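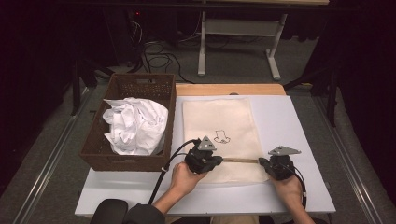 **Printmaking & Works on Paper → Exhibitions → Gethin linocuts at Hemthorpe: anyone been?**

**inkyfingers_jo**
Just back from the Gethin show at Hemthorpe and I'm still buzzing, so forgive the length. I went for the big harbour linocuts (everyone goes for the harbour linocuts) and ended up spending most of my visit in the little side room with the reduction prints. You get the same hillside printed over and over, with more of the block cut away each time, and by the last one there's hardly any lino left and the colour is so thick it has a skin on it. I went round twice and then went back again for the green one.

Has anyone else seen it? I'd love to know what people make of the hang. It runs until October.

**baren_necessities**
Went last week. Loved the reductions too, but I have to disagree about the harbours. They looked tired to me. Edition of 315, and you can tell which impressions came late because the fine lines in the rigging have gone soft. Hemthorpe has hung a late one right by the entrance, under a spotlight!

**inkyfingers_jo**
Oh, I liked the soft one! It looked like drizzle. Are you sure it's wear, though? I thought it might be the inking.

**baren_necessities**
Could be a bit of both. Lino doesn't break down as fast as people say if you're hand burnishing, but these went through a press, and whoever packed the press was heavy-handed. Look at the bottom left corner, where the embossing goes right through the sheet.

**tolly_prints**
> whoever packed the press was heavy-handed

I love that corner. It's one of the few places in the whole show where you can feel the weight of the thing being made. I'd take that over a perfect flat black any day.

I saw the same print at Irkville years ago and it was behind such reflective glass that I mostly saw my own coat. Hemthorpe have done it properly this time — no glare at all, and you can get your nose right up to it.

**moss_and_mezzotint**
Can I ask a beginner's question? The label says "second state" on a couple of the hillsides. Is that the same as a second edition?

**tolly_prints**
No, and it's a good question. A state is a stage of the block. If the artist cuts more away and prints again, that's a new state. An edition is the batch of prints made and numbered. With a reduction print it all gets muddled, as every colour is a new state in a way, so I'm a bit surprised the label uses the word at all.

**baren_necessities**
The label is wrong, I'd say. They're proofs pulled between colours. Atstead has a set catalogued as "progressive proofs" and that's much clearer.

**inkyfingers_jo**
I did not know Atstead had a set! Can you ask to see them?

**baren_necessities**
Yes, the print room is open by appointment. They've got 3,625 works on paper and you could look at them all day. Email ahead with the accession numbers if you can find them. Pencil only, and they bring the boxes to you. Go!

**quietpress**
Going against the tide here. I thought the show was too full. The reductions are wonderful and should have had the large gallery to themselves, with the posters left in the drawer. I came out with a headache.

**tolly_prints**
The posters are half the fun! That orange ferry one with the crooked lettering made me laugh out loud.

**quietpress**
It's charming, I'll give you that. I'd still have put it in another room.

**moss_and_mezzotint**
Thanks for the explanation, tolly. I went today on the strength of this thread and bought the catalogue. There's a fold-out of the hillside with all the stages side by side, and you can see where a cloud has been cut into the sky and then printed over. I've been staring at it all evening. Now I want to try a two-colour one myself. Is grey lino all right to start on?

**inkyfingers_jo**
Grey is lovely, just warm it on a radiator first. Cut the light bits before anything else and print more sheets than you think you need, you'll lose a few to bad registration. Post the results, please!

*Thread started July 2020 · 1,022 views*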